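Home Robotics Board > General > Can anything do chores yet?

fumeck_fan
Posted 26 Jun 2025

My sister-in-law asked me last night when she can buy a machine that puts her junk drawer in order. I laughed, and then I couldn't come up with a good answer. So where are we? I don't mean vacuums. I mean a pile of small stuff on a table, pick it up, put it where it goes. I say we're close – two years, maybe less.

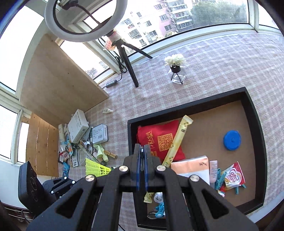
villalba_shop
Re: Can anything do chores yet?

Two years, ha. I run a small repair shop and we had a sorting arm on trial from Urndale back in April. Give it 400 identical brackets in a bin and it was great, I loved the thing. Then a customer's box came in with screws, a roll of tape and a rag all mixed together and it just sat there. Anything floppy and it was lost. Look at what's in a normal pile like the one in the first post: a tissue packet, clothespins, scissors, a cable, a crumpled cloth. Every one of those wants a different grip.

lorena_d
Re: Can anything do chores yet?

I think villalba is being too hard on it. A factory arm set up for brackets isn't the same as something that has learned from lots of messy tables. The grabbing part is mostly fine now! A shuttlecock is a horrible thing to pick up when you think about it – all netting on one end, squashes if you pinch it wrong – and two narrow fingers will hold one right by the tip. Same with a spoon held by the handle. With a person's hand on the tool, sure, but the fingers are plenty good enough for the job. What's missing is knowing where stuff goes.
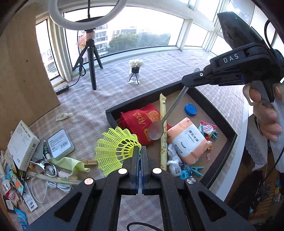
Does a chore robot need hands with five fingers?
Two fingers will cover most tabletop work, as long as the tips have some grip to them. Buttons, knots and tight jar lids are where I'd want more.

Lorena Domínguez (I help out on the Flulusis hobby build, so take my opinion with that in mind)

oldgreasegun
Re: Can anything do chores yet?

Disagree with lorena on the fingers. Try getting a flat creamer packet off a smooth tray with two stiff tips. I've watched my own build chase one for 6 minutes and then shove it off the edge. I ended up putting a rubber mat down, and I guess that counts as cheating.

villalba_shop
Re: Can anything do chores yet?

Not cheating, we do that in the shop all the time. We change the bench to suit the machine. But fumeck_fan's sister-in-law isn't going to line her drawers with rubber so a robot can cope.

fumeck_fan
Re: Can anything do chores yet?

She might! You haven't met her. OK, I'll give you the flat packets. I still think if it got 40 things put away overnight and left me the weird leftovers, I'd pay for that. I don't care if it's slow, I'm asleep.

lorena_d
Re: Can anything do chores yet?

Slow is fine with me too. Scissors going in with the tissues is what would bug me. oldgreasegun, what are your tips made of? We swapped ours for something softer and thin stuff got a lot easier. I can send you the file if you want to print a pair.

oldgreasegun
Re: Can anything do chores yet?

Hard plastic, straight off the printer. Yes please, send it over and I'll try it on the creamer packets.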